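Small Things on the Gray Table
Jaltgate Reading Room gallery – page last changed 14 July 2018

Most of the pages in this gallery deal with large things: the shelves going up, the front counter, the move of 1,989 bound volumes from the old annex. This one is about small things. When we emptied the drawers of the former office we ended up with a great many items that had never been on any list, and they had to be sorted before the new cabinets could be filled.

Tuulikki Saarela ran the sorting from April onward. Her method was simple. Everything came out of the drawers and onto a gray table, one drawer at a time, and nothing went back until it had a place written down for it. Pens and markers went together. Boxes were opened, checked and closed again. Cables were matched to whatever they belonged to, and if they matched nothing by the end of the day they went into the spare cable bin.

The old drawers had last been cleared before the Plimum wing opened. Some of them had been used by three or four people in turn, each putting new things on top of the old ones. The bottom layer was mostly paper clips, dried-out markers, rubber bands and keys. We kept the keys. Four of them turned out to fit the display cases in the Trummer corridor, which had been opened with a screwdriver for years.

Packaged goods were handled separately. Anything still in its packaging was left closed and grouped by kind, so that the supply cupboard could be stocked from it first. We had ordered new supplies twice during the previous year without knowing that we already owned the same items. The new rule is that the cupboard list is checked before an order is sent to Atitz, and the person who checks it puts their initials on the order form.

The sorting was done in short sessions, with up to 20 drawers planned for each month. Drawers from the map room took longer than the others. Rolled labels had stuck together, and several small boxes had no label at all, so each one had to be opened and its contents compared with the old card index. The card index runs to 3,000 cards and is in fair order apart from the letter S, where a whole section was once dropped and put back without being sorted.

What we kept falls under four headings: writing and marking, boxes and cases, cables and connectors, and unopened supplies. Each heading now has its own cabinet in the back room, with the list taped inside the left door. If you borrow something from a cabinet, write it on the list and cross it off when you bring it back. The list is in pencil for that reason.

A few items are still waiting for an owner. These include a pair of reading glasses in a brown case, a bicycle lock without a key, and a tin of foreign coins. They are held at the front counter. Anything not claimed after 15 weeks goes to the charity shop, except for the coins, which go into the donation box by the door.

The earlier pages in this gallery cover the shelving, the counter and the painting of the back room. Pictures from the map room will be added when its cabinets are finished. There are two pictures below. If you would like a larger copy of either one, ask at the front counter and give the title of this page.

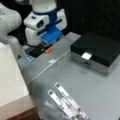
Black box with a small white tag on the lid, and a thin white cable across the gray tabletop.
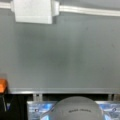 Second picture: blue-and-white packaging in the foreground, with something bright orange at the far left.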